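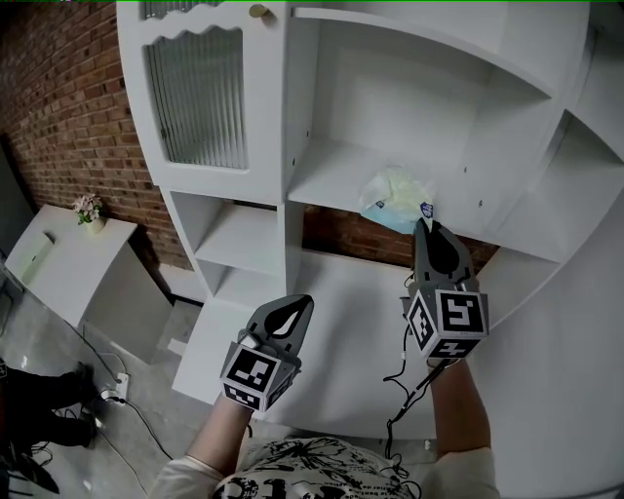 I'd never put food packets on open shelves, they slump and look like rubbish by the end of the week, says So-yul Cha.

We hear that one a lot, and we still love open shelves! Bags and packets can live on them quite happily with a bit of thought. These are the questions people send us most often about white cabinets that mix a glass door with open cubbies, with answers from our own trial and error here at Jokgate.

FREQUENTLY ASKED QUESTIONS: GLASS-DOOR AND OPEN-SHELF CABINETS

What should go behind the ribbed glass?

Anything you want handy but slightly blurred. Ribbed, frosted glass gives you colour and a rough shape and hides the fine print, so it's wonderful for mismatched mugs, spice jars, tea tins and the good bowls your aunt gave you. Keep the brightest things towards the back if you want the door to look calm. If you like a bit of colour glowing through, put them right up against the glass and enjoy it.

And the open compartments?

Start with whatever you reach for every day. In our kitchen that's rice crackers, oats, coffee filters and a fruit bowl. The wide compartments suit soft packets and the small cubbies suit single items such as a teapot or a jar of clothes pegs. Leave a cubby or two empty for the first month. You'll soon find out what wants to live there.

My plastic packets keep falling over. Help!

Our favourite question! Soft bags crumple as they empty, so squeeze out the air, fold the top down twice and clip it, then lay the bag flat with the label facing out. If you have several, stand them in a shallow tub like files in a drawer, fullest at the back. A tub 31 cm deep is as big as we'd go, and measure your shelf before you buy anything (Geum-ok Ji has a laundry full of tubs that didn't fit).

Should I decant everything into jars?

Only if you enjoy it. Flour and sugar are lovely in jars, and we're very fond of pouring lentils. Snacks that are gone in a few days can stay in the bag. When you do decant, cut the cooking instructions and the best-before date off the packet and tape them underneath.

How do I use the curved end shelves?

Round things! Pots, bowls, a small plant, a stack of cake tins. Square boxes leave an awkward wedge of space on a curve. Heavy items should sit well in from the rounded edge, especially if people brush past it on the way to the back door.

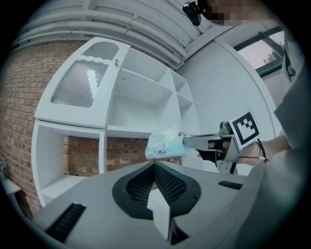
Glass door on the left, empty cubbies beside it, brick behind the open lower section.

Is it all right if the lower section has no back?

We think it's gorgeous against brick. You get a bit of warmth and texture through all that white, and power points stay easy to get to. The catch is that small things can slip down behind, so use baskets or bigger pieces in that part. Brick also sheds a fine dust, particularly the older stuff. Give the wall a going-over with a soft brush before the cabinet goes in, and again every 6 months.

There are little screw holes in the sides of my cubbies. Can I cover them?

Yes. White stick-on caps come in sheets and cost next to nothing. Check first that there's no screw still to go in, and hold off if you think you might move a shelf later. Filler works as well, but you'll need to touch up the paint.

How do I clean white painted shelves?

Warm water, a drop of dishwashing liquid and a soft cloth, wrung out well. Dry as you go. Skip the scourers and the cream cleansers, which dull the paint. For the ribbed glass, use an old soft toothbrush along the grooves and wipe up and down, never across. The whole job takes some 11 minutes with the radio on.

How much weight will a shelf hold?

It varies so much between cabinets that you should go by the sheet that came with yours. Lost it? Ask the maker before you load up on tins. Put the heaviest things lowest either way, and have tall units fixed to the wall. Brick needs masonry plugs and the right drill bit, so get someone handy in if that isn't you.

What can I put next to it?

A small side table and something in flower, if you've got the room. Pale pink against white and brick is a real treat. We like a table lower than 85 cm so the cabinet door can be opened without knocking a vase, but do check the swing of your own door.

Can I send you a photo of mine?

Please do! We love seeing them, full, half full or still bare. Tell us what's in the cubbies and which one gets messy first. Geum-ok reads every message, usually before 9 am with a coffee, and new questions get added to this page in January and July.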